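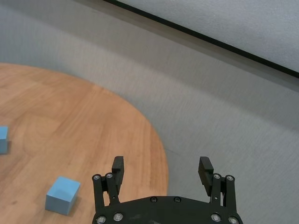 Progress report, January
Lundard room, block play and sorting corner
To: Mwanahawa Lukumay, Kesteton small grants
From: Hubert Wyss

Mwanahawa, sorry this is short and in bits, we have families in from 9 on Monday and I want it with you before then.

Where we are

Room is open. Carpet down, gray, the hard-wearing kind we talked about. Round table in. Blocks in, first batch. Shelving not in, see further down.

Sessions run mornings only so far. 27 children signed up, 19 came in the first week, more or less the same ones since. Ages two to five. A few grandparents too, which we hadn't planned for and are very glad of.

The table

You asked why round when the application said rectangular. The rectangular one from Gerix had a ten week wait and I didn't want to open with kids on the floor and nothing else. The round one was in stock. Wood top, orangey, warmer looking than the catalog, plain smooth rim all the way. No corners at forehead height, so the parents like it. Downside is it takes up more floor than I had drawn, so the book corner has moved over by the window. Works fine there.

One thing to watch. The grain on the top is quite busy, streaks and ovals, and a couple of the younger ones trace it with a finger instead of doing anything with the blocks. Not a problem as far as I'm concerned. Put it in the notes anyway.

The blocks

Light blue cubes, the matte ones. We went with a single color to start, on Carrillo's advice (their early years person came out in the fall). Idea being that the kids talk about where a block goes, next to, far from, on top, before we bring in red and yellow and it all turns into colors. So far so good. We put just a couple out at a time with plenty of bare table between them and ask a child to bring one over to the other. Sounds like nothing. It keeps a three year old busy for a suprisingly long time, and they start saying "closer" and "no, THERE" without being asked.

Blue reads well against the orange wood, even for the little boy with low vision in the Monday group. His mother mentioned it herself. The sample blocks in natural wood he kept missing.

Cleaning: the matte finish shows finger marks. Damp cloth at the end of each morning, five minutes.

Money

Table and delivery, 800. Blocks, first batch, 400. Both inside the lines you approved. Carpet was on the building budget so doesn't touch yours. Receipts to follow, I have them in a folder but the scanner is at the other site.

Not done yet

Shelving. Supplier sent the wrong depth, going back. Until then the blocks live in a crate in the office and get carried in and out, which is a pain but OK.

Second color of blocks. Would like to hold this untill the end of next month, if you're happy with that. No extra cost, just later.

Evening session for working parents. Have asked twice about the building key, still waiting.

What I need from you

A yes or no on swapping the rectangular table for the round one in the paperwork, so the final report matches.
A yes or no on the later date for the second color.
Whether you want to come and see a morning. 10 is best, they've settled by then and nobody's hungry yet.

Attendance sheets are coming seperately with the receipts. Call me if anything looks off, mobile is better than the office line.

Hubert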